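Line drying vs. tumble drying and cotton shrinkage
Laundry & Fabric Care > Drying

hunley57
Posted 15 March 2024
My cotton shirts lose length in the dryer, mostly in the body. Washer is set to cold. Does line drying stop this, or is the wash doing it?

panix_dry
Mostly the dryer. Knits relax when wet, then tumbling compacts the loops as the water leaves. I measured one jersey shirt before and after a full high-heat cycle and lost 2 cm in length. Width barely changed.

Engelhardt
Disagree in part. A wash alone will shrink new cotton that was stretched during finishing. Measure after the wash and again after drying — otherwise you can't separate the two.

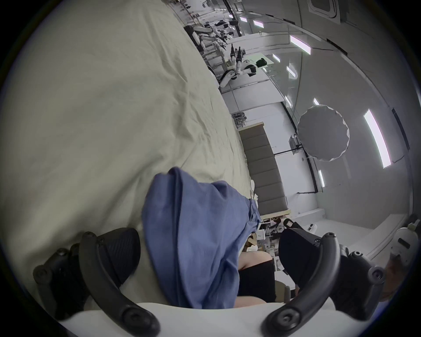 Blue cotton, bunched up. Shake it out flat before measuring.

samia_k
My washer spins at up to 1278 rpm and I get no shrinkage worth recording. I hang everything by the hem.

panix_dry
Spin speed only changes how much water is left. It doesn't supply the tumbling.

Engelhardt
Less water means less dryer time, so it does matter. Hanging a heavy knit by the hem will also stretch it, which could hide the shrinkage.

hunley57
OK. I'll mark two points on the back, wash cold, dry flat, and measure at each step. Results when I have them.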